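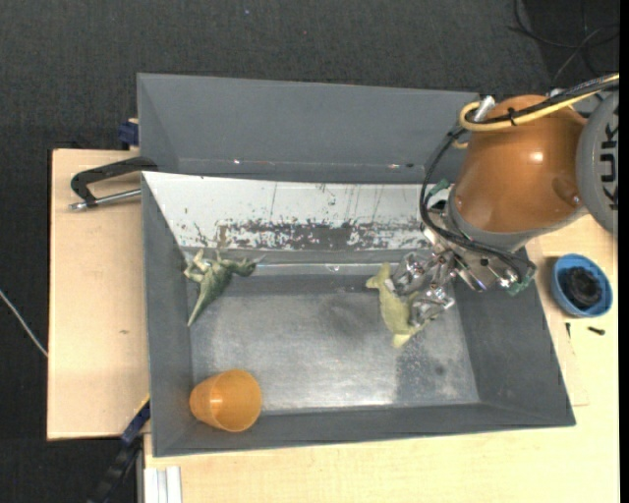

Tag der offenen Tür bei Detano: viel Blech, wenig Antworten

»Sortieren neu gedacht« stand auf der Einladung, und ich bin trotzdem hingefahren. Detano arbeitet gebrauchtes Spielzeug und Kindergeschirr auf und verkauft es unter dem Namen Tultik weiter. Gezeigt wurde am 6. November 2020 die Halle in Bomville, in Gruppen zu 13 Personen, mit Voranmeldung und Kaffee aus dem Pappbecher.

Zuerst zur Wanne, die im Prospekt »Herzstück« heißt. Graues Metall, groß, oben offen. Der Boden ist verschrammt, an der weißlichen Schräge hinten blättert auf halber Breite des Weges nach unten die Farbe, dazu ein ganzes Band dunkler Kratzer. Im Prospekt steht »schonende Behandlung«. Für die Wanne gilt das schon einmal nicht.

Drin lagen ein grüner Dinosaurier auf der Seite, ein durchscheinender orangefarbener Becher und ein blasses gelbgrünes Tier mit gegabeltem Ende, bei dem sich unsere Gruppe nicht einigen konnte. Fisch, sagte die Mehrheit. Ich enthalte mich. Wenn man uns schon den Durchsatz anpreist, hätte ich gern mehr als diese drei Sachen gesehen.

Merja Kemppainen führte uns und war geduldig, das muss ich ihr lassen. Acht Kategorien gebe es, vom Badespielzeug bis zum Geschirr. Wohin ein Becher gehört, den Kinder in der Wanne benutzen? Kommt darauf an, meinte sie. Worauf, habe ich nicht verstanden. Auch die Frage, wie viel am Ende im Müll landet, wurde freundlich auf später verschoben und dann vergessen.

Im Verkaufsraum nebenan kostet das Überraschungspaket 24 Euro. Man sieht vorher nicht, was drin ist. Für gebrauchte Plastiktiere finde ich das happig, zumal der Flohmarkt in Saithong die Kiste zum Wühlen hinstellt und man selbst entscheidet.

Im Februar soll es wieder Führungen geben. Wer hingeht, möge bitte noch einmal nach dem Müll fragen.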